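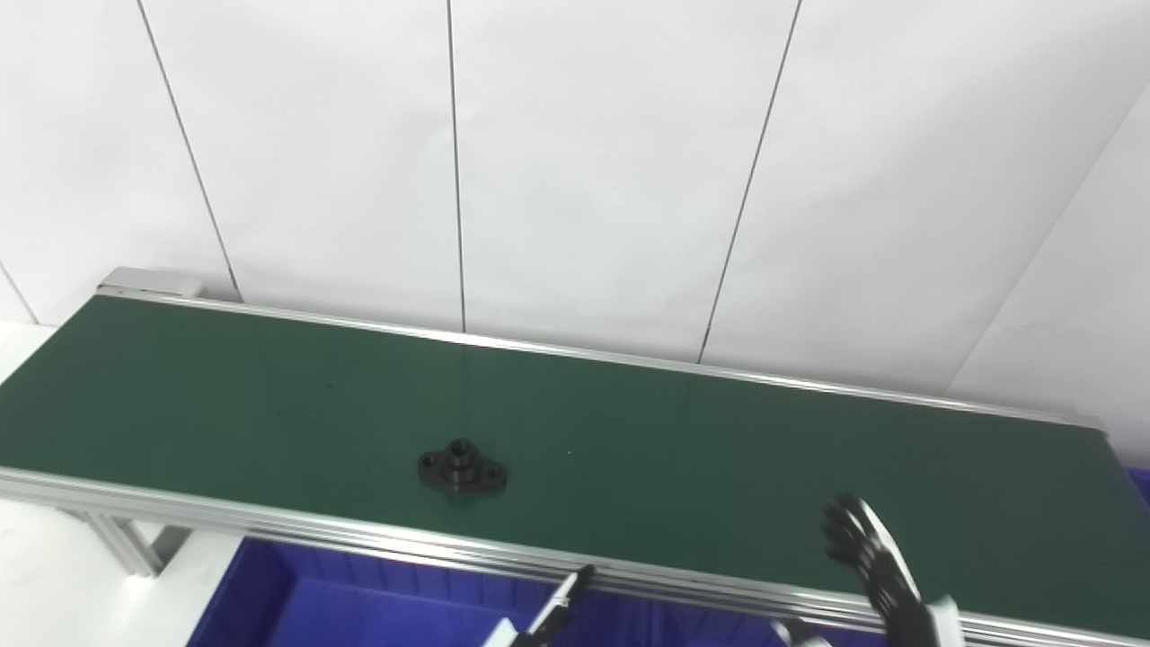
«La cinta es lo que más guerra da»

Marcelino Amaral lleva el mantenimiento de la célula 4 de Hekum desde que se montó, en enero. Es una célula pequeña: un transportador de banda verde, un robot con una mano y una pinza y cajas de plástico azul donde van cayendo las bridas negras de fundición que se sirven a Vorelora. Nos recibe a las seis y media de la mañana, antes del cambio de turno, con la máquina en manual.

Lo primero que hace es pasar un trapo seco por la banda. «Polvillo de la fundición. Si lo dejas una semana, la pieza patina cuando frena la cinta y ya no está donde el programa cree que está.» La banda se limpia cada turno y se retensa cada 900 horas de marcha. Al principio lo hacían a ojo. «Yo tensaba de un lado, el compañero de la tarde tensaba del otro, y la banda se nos iba hacia el perfil. Ahora se mide y se apunta.»

El perfil de aluminio del lado del robot también tiene su historia. La mano trabaja pasando por encima de él, y en las primeras semanas los dedos lo rozaban al bajar. Amaral subió el punto de aproximación 37 milímetros y perdió algo de ciclo. «Me lo discutieron. Pero cambiar un dedo me cuesta media mañana – y eso si hay dedo en el almacén.»

Los recambios de la mano los suministra Kratochvíl. Amaral guarda dos juegos de tendones y uno de yemas, y pide más cuando abre el segundo. Revisa las articulaciones los lunes, con el brazo sin tensión y siempre en el mismo orden, del pulgar hacia fuera. Busca holgura. «La mueves con la mano y lo notas. El diagnóstico te avisa después.»

La brida, dice, es una pieza agradecida: dos orejas con su taladro y un cubo en el centro, que es por donde se agarra. Lo que le costó fue el negro. La visión, un equipo de Tuvness, confundía la pieza con su sombra y daba el centro desplazado. Probó varias exposiciones y acabó repartiendo mejor la luz dentro del cerramiento, que es de panel blanco. «Con la programación 411 dejó de fallar. La tengo copiada en dos sitios.»

De averías serias recuerda una: el rodamiento del rodillo de cola, que empezó a cantar en primavera. Lo cambió con la banda puesta, aflojando los dos tensores y apuntalando la pata. «No lo recomiendo. La segunda vez la saqué entera y tardé menos.»

¿Y qué le queda pendiente? Mira debajo del transportador. Quiere unos topes en el suelo para las cajas, que hoy se colocan a mano. «Si la caja está corrida, la pieza da en el borde. El robot no tiene culpa, pero el parte me llega a mí.»

A las siete menos diez cierra la puerta, rearma la seguridad y pone la velocidad al mínimo para las primeras piezas.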